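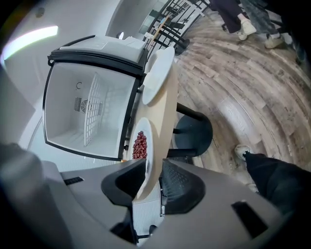

Second freezer for two people - worth it or not?

Posted in: Kitchen and Household > Appliances

randa_nseir
We moved in October and the new place has a small kitchen with a fridge that has one of those tiny freezer sections on top. Two ice trays and a bag of peas and it's full. I used to cook in batches every couple of weeks and I miss it. I'm looking at a chest freezer for the garage. Space is fine, there's an outlet on the back wall.

What I can't work out is size. My husband thinks the smallest one sold is plenty for two people. I think if we're going to give up the floor space we should get the next size up. Also, is the garage going to be a problem? It isn't heated and it gets cold out there.

wkhalaf
Get the bigger one. I have never met anyone who wished their freezer was smaller.

Bunstead
I have. Me. We bought a large one when the kids were home and now there are two of us and the bottom third is stuff I can't identify. A half empty chest freezer still takes up the whole wall.

On the garage: check the manual for the temperature range before you buy. Some models are rated for unheated spaces and some aren't. If it's not rated for it, the thermostat can stop calling for cooling when the room gets cold enough, and then the food warms up slowly without you noticing. Put a cheap thermometer in it whatever you buy.

randa_nseir
Thanks, I didn't know about the rating. The one I was looking at doesn't say anything on the product page, so I'll ask the store.

Geagea26
Have you thought about an upright? I went from a chest to an upright and I'd never go back. Everything is on shelves, you can see it. With the chest I was bent over moving roasts every time I wanted a bag of corn.

wkhalaf
Uprights use more power and cost more for the same space. They also lose more cold air when the door opens.

Geagea26
They do use more. I compared my bills and could hardly see it. What I could see was how much less food I threw out.

Bunstead
Geagea has a point about throwing food out, but the chest holds its temperature much better in an outage. We lost power overnight two winters ago, kept the lid shut, and everything was still solid in the morning. My sister's upright was fine too, though the things in the door had gone soft.

iara_a
I've had both. My answer is a small chest with a system. The freezer is only as good as the list taped to the lid. Mine works like this:

Everything gets a strip of masking tape with the name and the month.
Meat goes in one reusable grocery bag, vegetables in another, cooked meals in a third. You lift out the whole bag to look through it.
Soup and sauce get frozen flat in zip bags on a cookie sheet, then filed upright like books.
Bread and anything crushable goes in the basket on top.
When something comes out it gets crossed off the list.

I skipped the last step for most of a year and it turned into Bunstead's bottom third. 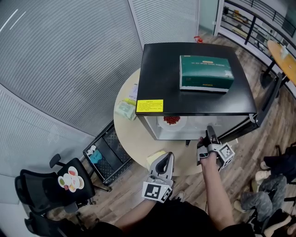
Fruit is the one thing I'd add. Wash it, dry it properly, and freeze it in a single layer before it goes in a bag. Grapes and blueberries are easy. Peaches need a little lemon juice or they go brown. If you bag any of it wet you get one large lump and you'll be hitting it on the counter.

randa_nseir
The grocery bag idea is good. Do the bags freeze to the sides?

iara_a
Sometimes, if there's frost built up. I defrost when it gets to a quarter inch, usually once a year. Unplug it, towels on the floor, pan of hot water inside with the lid down. Takes a morning. Don't chip at it with a knife. My brother put a hole in the lining of his that way and the freezer was finished.

fmatar
Coming in with a different opinion. Don't buy a second freezer. Two people don't need one. We had one for six years and all it did was let us buy things on sale that we didn't want. Now I shop twice a week and keep ice cream, peas and a loaf of bread in the fridge freezer. My grocery spending went down.

wkhalaf
You live near a store, I assume. I'm 26 miles from mine.

fmatar
I do, yes. Ten minute walk. I'd probably keep one if I were out where you are.

Geagea26
She said she cooks in batches though. That's different from buying on sale. If you make eight portions of chili and eat six of them later, that saves money.

fmatar
If you eat them. We didn't.

randa_nseir
We do eat them. I work late and it's either something out of the freezer or takeout, and the takeout adds up. I went through our statements and it came to 733 dollars over the last three months. That's what got me looking in the first place.

Bunstead
Then it pays for itself pretty quickly. Even a good one shouldn't run you more than 700.

issa_semaan
I did appliance repair for a long time, so a few practical things.

Let it stand upright for several hours before you plug it in, especially if it was tipped in the truck. The manual will give you a number.

Leave a few inches behind it and on the sides. People push them tight against the wall and the compressor runs all day.

Use its own outlet, no extension cord. If the garage outlet is GFCI, know that a trip will shut the freezer off and you won't hear it. An alarm that beeps when the temperature rises is worth having.

Run it empty overnight before loading, then add food over a couple of days. Don't put a whole shopping trip of warm chili in there at once.

As for size, for two people who cook ahead I'd say 5 to 7 cubic feet. The smallest ones are 3.5 and the compressor hump takes up a good part of that.

wkhalaf
So, the bigger one.

issa_semaan
The middle one.

randa_nseir
The store called back. The first model isn't rated for a garage but they have a 7 cubic foot that is, and it has a drain plug at the front. My husband measured and it fits next to the shelves with room behind it. We're going to order that. I'll use the grocery bags and the list.

iara_a
Front drain is good. Tape a pen to the lid too, or the list won't get used.

Bunstead
And the thermometer.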